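Public Buildings Should Publish Their Opening Hours in One Place and Keep Them True

By Marilou Layug
1 Jan 2020

The town of Renora maintains 11 buildings that are open to the public. They include the library and its two branches, the permit office, the records room, the swimming hall and the senior center. Each of them sets its own hours, and each announces those hours in its own way. A resident who wishes to know whether the records room is open on a given afternoon may consult the town website, the printed guide, the sign on the door or the recorded telephone message. Last year these four sources agreed for only two of the buildings.

It is the position of this writer that the hours of a public building are a public record and should be treated as one. A change of hours should be entered in a single register before it takes effect. Every sign, page and message should be drawn from that register. No department should be free to shorten its day by taping a sheet of paper to the glass.

The objection most often raised is cost. The Skedon district faced the same objection when it combined its listings, and it met the expense within its existing printing budget. The work there consisted mainly of collecting hours from each office, settling the disagreements and assigning one employee to keep the list. That employee is Kenneth Mangubat, whose other duties did not change. He receives notice of each alteration in writing and has the authority to refuse one that arrives late.

A second objection concerns flexibility. Supervisors argue that they must be able to close a counter when staff are ill or when a pipe bursts. This is reasonable, and nothing in a register prevents it. An emergency closing is different in kind from a lunch hour that has slowly grown from 30 minutes to 90 over several years without any decision having been made. The first calls for a prompt notice. The second calls for a vote or a correction.

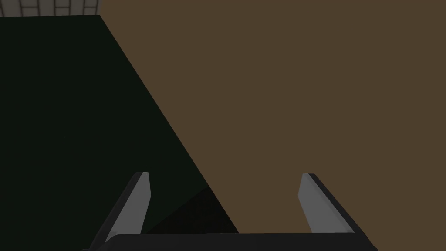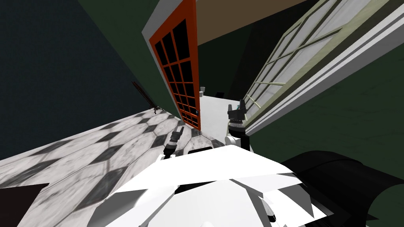 A checkered floor, an orange-red door and a large white-framed window. 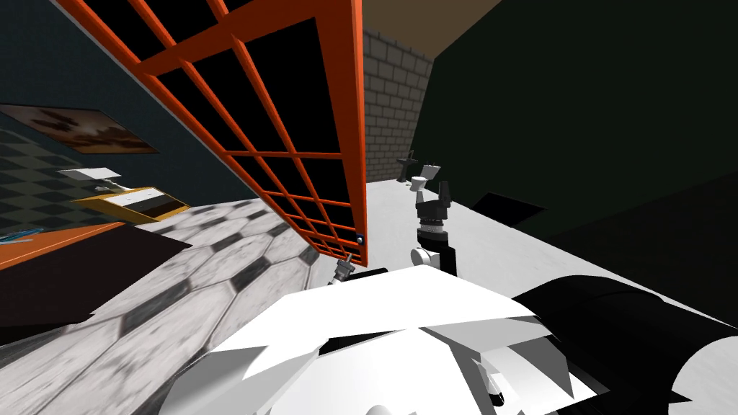
The burden of uncertain hours does not fall equally. A salaried worker who finds the permit office dark may return the next day at little loss. A home health aide who has traded a shift and taken two buses may not. In her letter to the town in March, Rosalinda Rivera described making three trips to obtain one certified copy. She did not ask for longer hours. She asked that the posted hours be the ones observed, and she had received no answer when this essay was prepared.

There is also the matter of the employees themselves. Front desk staff spend a good part of each morning answering calls from people who have read one thing and been told another. Mawar Khoo, who managed the swimming hall for 9 years, kept a notebook of such calls and filled it twice. The staff did not create the confusion and are seldom permitted to repair it. A clerk who cannot change the website should not have to apologize for it.

Three provisions should be adopted at the spring session. Regular hours should be fixed by the governing board once a year and changed only with two weeks of notice. Printed signs should carry the date on which they were last checked. A branch or office that closes early should record the time and the cause, and those records should be open to any resident who asks for them.

Some members have proposed that the town wait for the new telephone system, which the Kuipers firm is to install. The telephone system will repeat whatever hours it is given. If the hours are wrong, it will repeat the wrong hours to more callers, and at greater speed. The register should come first.

Comments on the draft provisions may be left at the main library desk or mailed to the town clerk. Residents who have found a posted schedule to be incorrect are asked to give the building, the day and the time of the visit.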